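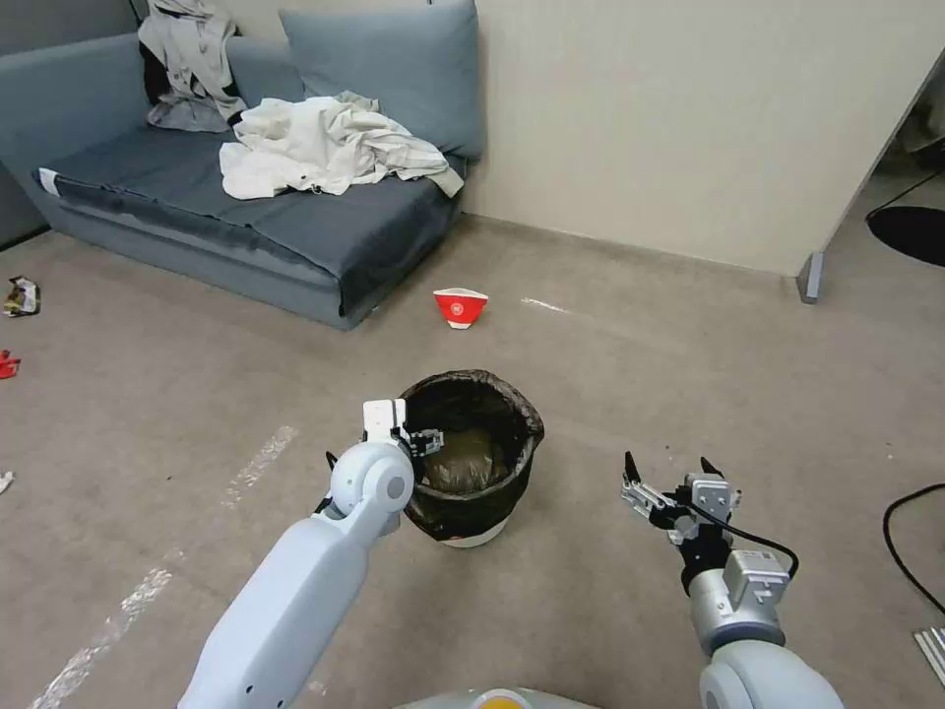

4.2 Choosing what to pick up next

Our planner, Lusik, keeps a running list of everything it believes is litter and re-scores that list each time an arm becomes free. The score mixes walking distance, how sure the detector is, and how much the grasp would block the next one. Carpet level is where this gets interesting! The red and white paper cup on its side in Fig. 3 (top) is an easy detection, while the thin white streak to its right could be a scrap of tape or just a scuff, and a planner that chases every pale mark will spend its whole run scratching at the floor. We therefore hold low-confidence items in a separate queue and look at them again from a second viewpoint before any arm is sent.

Clothing gets its own treatment. Fabric on a seat is labelled "leave" unless the task text asks for laundry, and the label carries over between views so that a shirt does not turn into tissue when the base moves. Early builds did exactly that, and we were delighted to see the fix hold across all nine rooms of the Prirnenthorpe set.

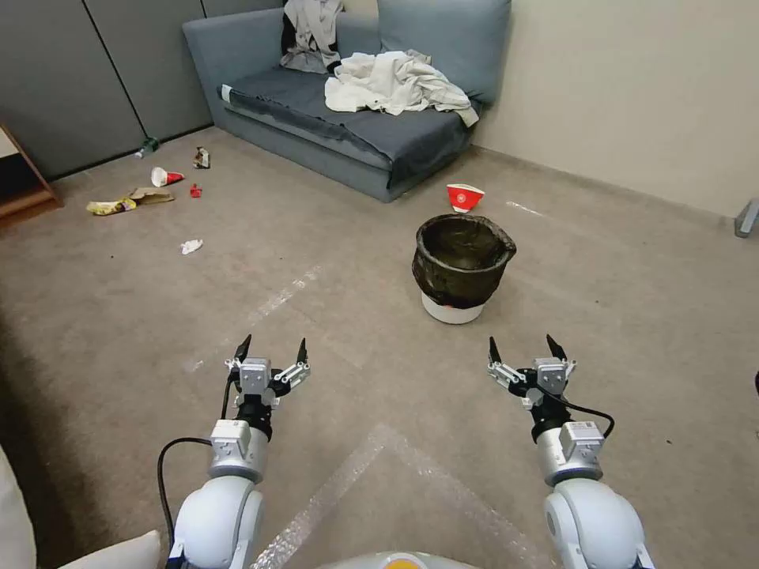 Fig. 3. Two head-camera views of the living-room tidying task.

The second viewpoint also helps with the bin. Its rim is fitted as a circle, but a draped bag changes the outline, so we fit two circles (bag edge and bucket) and aim for the centre of the smaller one. With this change, 68 of the drops in our trials needed no correction, and nearly 7 seconds came off the average release. The circle fitting began as a weekend patch by Yamila Saavedra and is now part of the main Niskanen branch.

Re-scoring is cheap enough to run on the onboard computer alongside perception. Weights for the three score terms were tuned by hand in August and left alone for every result in Section 5.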